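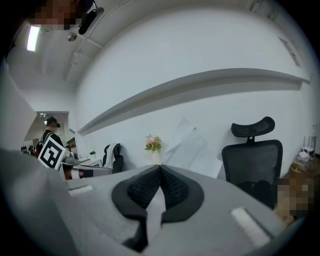
Hukix wall ledge, white

Item no. 1141-W
Sold by Sokol Office Supply, Inerville

The Hukix is a long, shallow shelf ledge for offices, workrooms and corridors. It mounts flat to the wall and carries light items: framed prints, paperbacks, small parts boxes, a plant in a pot with a saucer. It is not rated for monitors, printers or anything that vibrates.

Specifications

Length per section: 1,141 mm
Depth: 300 mm
Finish: white, matte powder coat
Core: steel, folded front lip
Sections per carton: 2
Mounting: concealed rail, screws not included

Sections join end to end with the supplied splice plate. The joint shows as a hairline at normal viewing distance. A run may be extended to any length provided each section has its own rail. Do not hang one section from its neighbor.

Mounting height

The usual height above a seated desk is some 874 mm from desktop to the underside of the ledge. This clears most desk lamps and leaves a small potted plant room to grow at the back of the desk. In a walkway, set the ledge higher or leave it out. Office chairs with tall backs should be tried in place before drilling; the backrest can catch the lip when the chair is pushed in.

Wall types

Drywall on studs: fix the rail to every stud it crosses. Anchors alone are acceptable for the end holes only.
Masonry: use sleeve anchors, minimum embedment per the anchor maker's table.
Partition walls: check with the building owner first. Many relocatable partitions won't hold a rail.

Color

White only. The gray version was dropped last May and remaining end caps are sold separately under Farnomska spare parts. The white is a neutral shade and sits close to standard ceiling white under fluorescent light. Against warm white paint it looks slightly blue -- order a sample chip if the match matters.

Care

Wipe with a damp cloth. Mild dish soap is fine. Abrasive pads leave shiny marks on the matte coat, and these can't be polished out.

Ordering

Cartons are not split. End caps are packed with the rail, one left and one right. Longer runs need extra splice plates, which ship free when requested with the order. For drilling templates or load questions, contact Digby McAlister at the Inerville counter.

Page revised March 19, 2021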